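Kirnodport Hand-Guided Teaching Kit for Two-Arm Cells

If you already have a pair of arms and a job that somebody on your floor can do with their eyes half closed, you are closer to a taught robot than you may think. The Kirnodport kit lets that person show the arms the work directly, either by taking hold of a wrist and moving it or by sitting down at the remote handles and driving both arms together. We built it for people who know parts and fixtures well and who would like to leave the programming to somebody else (or to leave it out altogether, which most of our customers prefer).

What it is like to teach with it

You start a recording with the foot pedal, do the job once at whatever speed feels comfortable, and press the pedal again to stop. Then you do it again with the parts in slightly different places, and again, until you have a set you are happy with. Small parts are a good place to begin — push-button switches, collars, brackets, anything you can pick up with two flat fingers. A fumbled grasp is no great loss, as you can trim it out afterward or keep it and show the recovery, and we would gently encourage you to keep a few.

The wrist views and the table view are saved on the same clock, so you can step through a recording and see the same moment from close up and from farther back.
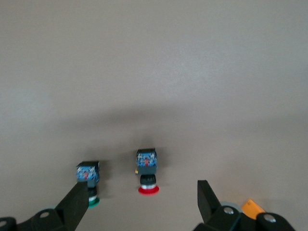

Red and green push buttons, seen at the wrist and from over the table.

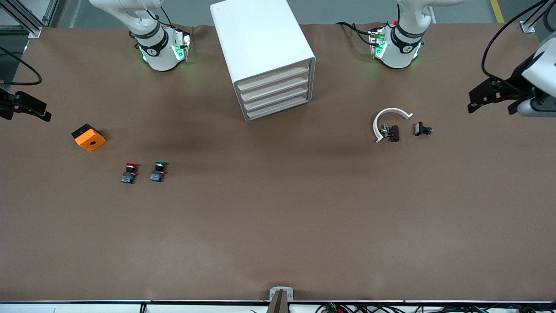 What comes in the box

Two wrist cameras with clamps and cables
One table camera with a fixed mount
A pair of Ovton remote handles, left and right
Foot pedal with a long lead
Kushnir recording software, licensed for 4 seats
A printed setup guide, which we do ask you to read before you plug anything in

The handles and the hand-guiding mode can be used in the same session. Plenty of people guide by hand for the first rough passes and change over to the handles once they want their own arms out of the way of the cameras.

Storage and recordings

The recorder holds 300 demonstrations before it asks you to move some off. You can name each set, add a note, and mark the takes you like best. Exports go to a plain folder on your own machine, and nothing leaves the building unless you send it.

Ordering

Kit number 308, complete as listed: $2,439. The Kenurov bench mount is sold separately and fits most work tables without drilling. If you are unsure whether your arms will work with the kit, write to us with the model and a line or two on the job you have in mind — we are always glad to hear what people are planning to teach, and we will tell you plainly if it is not a good fit.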